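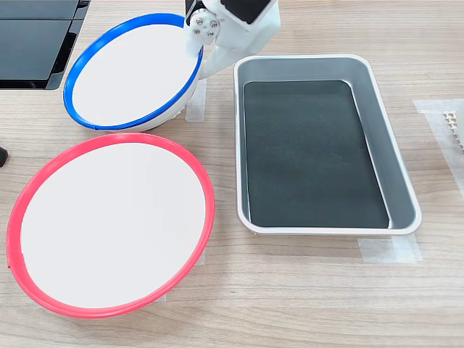

By Mitra Zamani | 23 February 2023 | Food & Neighborhood

I went over to Tully Street last night for what I thought would be a quick look at the new supper club, and I got home so full I had to lie on the couch with my shoes on. So forgive me if this one's a little sleepy.

The news first. The Tully Street supper club is back, it has a proper home at last, and you can sign up for it now. It's running out of the old Ostier bakery, the one with the green awning that sat dark all last year. Dinner is 18 dollars a head, kids under five eat free, and you pay at the door. Cash or card, they don't mind.

If you missed it the first time (I did, and I've been hearing about it ever since), the club used to meet in Oanh Trịnh's garage. She'd cook one big pot of something, put out folding chairs, and whoever turned up got fed. Then the garage got a leaky roof, the pot got too small, and the whole thing went quiet. People kept asking her about it at the bus stop. She told me she started taking the earlier bus.

What changed is that the Ostier lease came up and Ehsan Mahmoudi took it. You may know him from the lunch counter at Nukport, where he made that lentil soup with the fried onions on top. He wanted a kitchen for his catering jobs and had no use for the front room in the evenings, so he rang Oanh. They'd never cooked together before January, which I wouldn't have guessed from watching them last night. They were yelling over each other the whole time, but in a nice way!

We had chicken braised with lemongrass, a huge pan of rice with a crust on the bottom, pickled carrots, and a cucumber thing with dried mint that I would happily eat every day for the rest of February. Dessert was orange slices with cinnamon and a plate of date cookies that went around the room once and never made it to a second lap. I got one. My neighbor across the table got three, and I saw it.

The room is still rough around the edges. They've painted the back wall yellow but the side walls are bare plaster, and the heat comes from one very loud unit over the door. Bring a sweater. If you're seated by the window, bring two. The old bread ovens are still in there too, and Ehsan is hoping to get one of them lit by spring — he wants to do flatbreads to order, and he showed me the cracked bit of brick he's waiting on somebody to fix.

Crisóforo Barajas has the hardware store next door and he's lending the parking spaces behind his building after six. Please use them. The street itself was jammed by half past, and a delivery truck had to back all the way down to the corner, with plenty of advice from people on the sidewalk. The club asks that you leave the spot nearest the ramp open for anyone who needs it.

Now for the bit I know some of you will ask about, the menu. It changes each time and they post it two days ahead on the bakery door. There's always something without meat. Last night that was eggplant and chickpeas, and I heard more than one person say they wished they'd gone that way. Nuts turn up in a lot of the cooking, so if that's a problem for you, tell them when you sign up and they'll put a plate aside.

Marjan Mousavi is handling the list. She's at the bakery most mornings and there's a clipboard inside the door, or you can leave a note in the mail slot with your name, how many are coming and a phone number. The next dinner already had about half its seats taken when I left, so I wouldn't wait too long. If it fills up you go on the standby list, and standby folks get a call by noon on the day.

They could also use a few big serving spoons and a coat rack, if you have one sitting in the basement. Drop them off any morning before eleven.

I've put my name down for the next one. I'm told it's noodles.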